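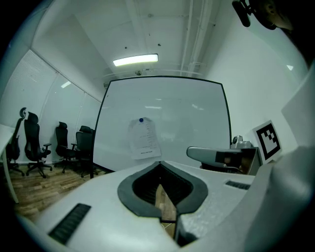
## 1. Scope

The project compared two camera positions on a hand-held gripper: a wrist mount behind the body, looking forward over the upper surface, and a side mount level with the fingers. The question was which position gives a steadier pose estimate while still leaving enough of the work area in view. The gripper is the Clukar body with its standard shell. Recordings were processed with Pluno, the tracking package used in the second-year labs.

Jhair Taipe did the recording and the mounts. Jairo Cáceres wrote the analysis scripts and sections 3 and 4.

## 2. Method

All runs were done in the project room, with its frosted glass wall on one side and a plain white wall on the other. Both surfaces are poor for feature tracking. A fiducial board with a black and white pattern leans against the white wall, and the whiteboard stands in the middle of the room. From the wrist mount the gripper shell takes up the lower half of the picture, so the tracker has to work from the upper half: whiteboard, chairs, ceiling pipes and light fitting.

Each run followed the same steps:

1. Lock exposure and focus.
2. Hold the gripper still, facing the whiteboard.
3. Walk the marked loop at a slow pace.
4. Reach for the target block, close, lift, and put it back.
5. Return to the start and hold still again.

We recorded 15 runs per mount. Drift was taken as the distance between the start and end poses in step 2 and step 5. The target was a painted block weighing 200 grams, placed at a height of 400 mm on a Cirkby stand.

A mask was drawn over the gripper shell before tracking. Without it, Pluno picked up points on the vent grilles and the central seam and treated them as part of the room.

## 3. Results

| | Wrist mount | Side mount |
|---|---|---|
| Tracking lost during loop | 1 run | 4 runs |
| Median drift | 9 mm | 21 mm |
| Block visible at closing | 11 runs | 15 runs |

The side mount lost tracking mostly on the turn past the frosted glass. The wrist mount kept the ceiling in view through the same turn and recovered within a few frames. Its one failure was a fast turn by the operator and should probably have been repeated.

At closing, the result is reversed. The wrist mount sees the block through the opening in the shell only if the approach is fairly straight – a tilted approach hides it behind the rim.

## 4. Discussion

Glare on the whiteboard was a concern, as reflections move with the camera and can give false points. Removing those points changed the median drift by less than 1 mm for either mount, so they were left in.

The loop was walked by one person. The Chambi rail in the other lab would give a repeatable path, but it was booked through December. Nearly 500 frames from the first session had to be dropped after the exposure lock was missed, and those runs were recorded again.

We recommend the wrist mount for pose tracking, with a wider rim cut-out to be tested next.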